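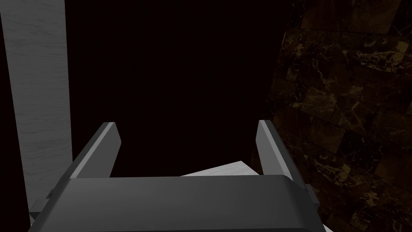 Ifeoma Akinola asks whether she can stop halfway through a demonstration, answer the door and carry on from the same pose.

Yes, for up to 20 seconds. After that the recorder closes the episode and marks it incomplete. Incomplete episodes stay on disk but are left out of training unless you tick them back in.

Do I need the real arm to record?

No. Tranix accepts demonstrations made by remote control in the simulator and demonstrations made by moving the real arm by hand. Both are saved in the same format. Keep them in separate sets, as hand-guided episodes have no operator input channel.

How many demonstrations does a task need?

It depends on how much the start position varies. Our drawer task, Tukby, was trained on 375 episodes. The Ullgate task needed 2,000, most of them spent on approach angles.

What should I do if the wrist view is mostly dark?

Slow down and approach along one axis at a time.
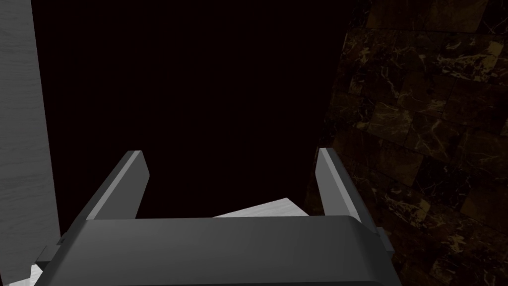
If you still can't judge depth, switch to the body view with the V key. The switch is logged, and the policy is trained on all views whichever one you were using.

Can one operator drive both arms?

Yes, with two handsets. With a single handset the idle arm holds its last commanded pose – it does not return to rest. 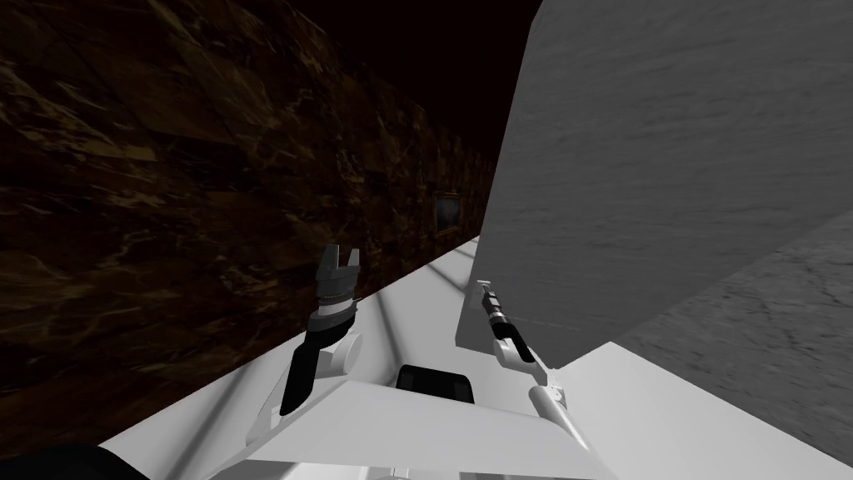
Body view, both grippers empty.

Why was my episode rejected?

Error 221 means the handset and arm clocks drifted apart. Restart the Assefa bridge and record again. Episodes already saved are not affected.

Can I edit an episode afterwards?

You can trim the start and end. Cuts in the middle are not supported.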